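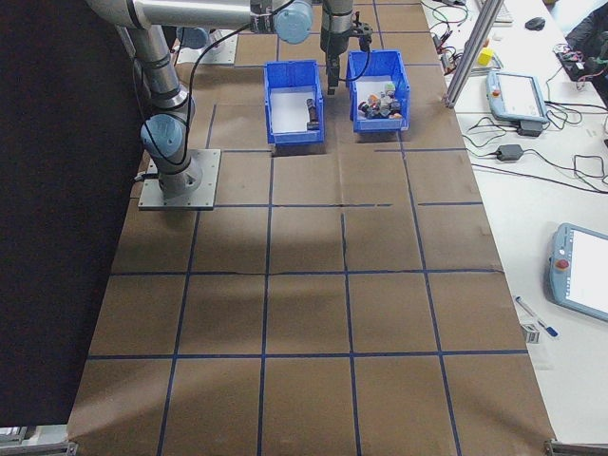 Slide 1. Good afternoon. I'm Tõnu Eglītis and I run the stores at Cluvix. My talk is on spare parts we hold and never use. Say thanks to Allier for the room.

Slide 2. When I took over we had 2,000 lines on the stock list. We checked each one against the repair log for the last three years. 819 had not moved at all. Pause here, let people read the chart.

Most of the dead stock was small and cheap, so it never came up in a review. It still took up shelves and someone still had to check it every April. 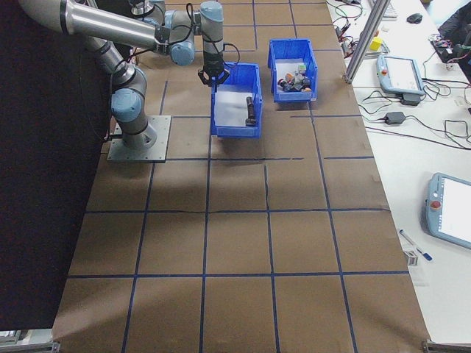

The costly mistake was buying by the box. A repair needs one part, the supplier sells fifty, and the other forty-nine go on a shelf. We now ask Cárdenas for short packs and pay a bit more for each.

Slide 3. What we did with it. 241 lines went back to suppliers for credit. Others were sold to Nirnirmont as one lot. The rest was scrapped. Don't go into the prices, take that in questions.

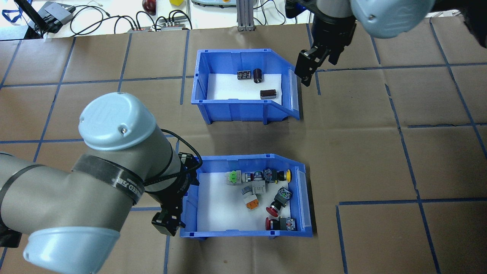 Slide 4. Rules we use now
No new line without a named machine.
Two years without a movement and it goes on the review list.
The fitter decides, stores only asks.

Slide 5. We are down to 1,084 lines. Skip the last chart if it's past 3.20.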